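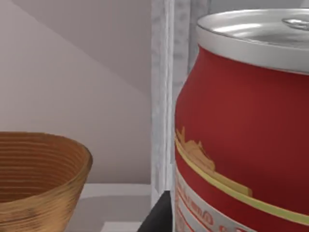 Ab wann dürfen Kürbisse und Zucchini in Bredlow vorgezogen werden, ohne dass sie zu lang und weich auf die Beete kommen?

Frühestens Mitte April auf der Fensterbank, ins Freie dann erst nach den Eisheiligen. Wer kein helles Südfenster hat, wartet lieber noch eine Woche länger und holt den Rückstand im Juni locker wieder auf.

Protokoll der Frühjahrsversammlung, Gemeinschaftsgarten Bredlow
8. März 2020, Gartenhaus
Leitung: Ineke Jacobs
Protokoll: Naheed Siddiqui
Beginn 15.00 Uhr

TOP 1 Begrüßung und Protokoll vom Dezember
Ineke eröffnet die Versammlung und freut sich riesig, dass die Bänke so voll sind. Das Protokoll der Dezembersitzung wird mit einer Korrektur angenommen: Die Regentonne am Nordtor gehört zur Parzellengruppe Niller und steht im alten Protokoll falsch unter Jandley.

TOP 2 Saatguttausch
Der Tausch im Februar war der schönste, den wir bisher hatten! 236 Tütchen sind über den Tisch gegangen, darunter viele alte Tomatensorten, und fast alle waren ordentlich beschriftet (Sorte, Erntejahr, Wuchshöhe, so soll es sein). Übrig sind vor allem Ringelblumen und Feuerbohnen, die liegen in der Blechkiste im Gartenhaus und dürfen mitgenommen werden. Naheed bittet darum, im Herbst wieder Saatgut von samenfesten Sorten zurückzulegen, gern auch Salat, der war nach zehn Minuten weg.

TOP 3 Beetverteilung
Auf der Fläche Jandley bleiben alle Beete wie im Vorjahr. Auf der Fläche Niller werden drei Beete frei, dafür gibt es fünf Interessierte. Nach kurzer und wirklich netter Diskussion teilen sich zwei Familien ein großes Beet, ein weiteres geht an die Kräutergruppe, das dritte an die Schulgartenkinder. Damit sind alle untergebracht.
Beschluss: einstimmig angenommen.

TOP 4 Kompost und Boden
Die Bodenprobe vom Herbst liegt vor. Phosphor ist reichlich vorhanden, Kalium eher knapp, der pH-Wert passt. Also dieses Jahr bitte keinen Hühnermist auf die Gemüsebeete! Der reife Kompost aus der mittleren Miete ist wunderbar krümelig geworden und kann ab sofort gesiebt werden. Bestellt werden außerdem 200 Liter torffreie Anzuchterde, Abholung am Nordtor.
Offene Frage zu den Wühlmäusen bei Jandley: vertagt.

TOP 5 Bewässerung
Die Firma Dhanial hat ein Angebot für die neue Handpumpe samt Leitung bis zur Fläche Niller geschickt, Gesamtsumme 1.380 Euro inklusive Einbau. In der Kasse ist genug Geld, wenn wir den Zaunanstrich auf nächstes Jahr schieben. Die Begeisterung ist groß, denn das Kannenschleppen im letzten Sommer steckt allen noch in den Armen. Wer kann, hilft beim Ausheben des Grabens, er wird rund 59 Meter lang.
Beschluss: Angebot wird angenommen, eine Enthaltung. Ineke ruft bei Dhanial an und klärt den Termin.

TOP 6 Verschiedenes
Die Schubkarre mit dem platten Reifen ist repariert und läuft wieder herrlich leicht.
Der Schlüssel zum Geräteschuppen hängt jetzt am zweiten Haken von links.
Für die Wildblumenecke werden noch Totholz und größere Feldsteine gesucht, bitte direkt neben dem Staketenzaun ablegen.
Naheed bringt zum nächsten Treffen Ableger von ihrer Marokkanischen Minze mit, Töpfe bitte selbst mitbringen.

Ende 16.50 Uhr
Für das Protokoll: Naheed Siddiqui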